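Slippers for guests: how many pairs is reasonable, and where do they live?

Posted in Home & Household by Bláthnaid Noonan
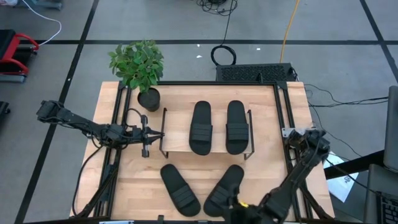 We moved into a flat with pale floors in April and I have become a shoes-off person, having mocked them for most of my adult life. The trouble is the guests. Half of them turn up in socks with holes and look at me as if I'd asked for a kidney. My sister-in-law says I should keep slippers by the door. Fine, but how many pairs, what sizes, and do people really put their feet in something a stranger's feet have been in? The hall is narrow and already has a pram in it. I would also like not to spend a fortune on footwear for people who only come round to eat my crisps.

Tyyne Riihimäki

I grew up with this so I may be biased. Six pairs is plenty for a normal household. Get two small, two medium and two large, all backless, so that a wrong size is only a bit silly and nobody has to wrestle with a heel. Felt is warm but goes bald at the toe. Terry towelling looks like a hotel but goes in the machine at 40, and that settles the matter of other people's feet. Wash them after a party, otherwise once a month or so.

As for where, don't use a basket. A basket means everyone digs about bent double while you stand there holding their coat. A low open rack is better, toes pointing out, and air can get at the soles. Ours is called a Vundden and was sold to me as a plate shelf for a kitchen cupboard. It has held slippers for 13 years without complaint. Measure the hall first, and include the pram.

Keith Lowther

just let them wear their socks?? its a floor

Vilho Juntunen

Agree with Tyyne on backless, disagree on sizes. Buy all large. Small feet go into large slippers and the reverse is not true, as my father-in-law proved on a pair of mine at Christmas.

If you have stairs, check the soles. The cheap smooth ones are a sledge. And tell people about the shoes before they come, in the same message as the time and the door code. Someone who has been warned wears good socks, and then you hardly need the slippers.

Bláthnaid Noonan

Thanks all. Going for six, mostly large. Keith, you're welcome round any time, bring a mop.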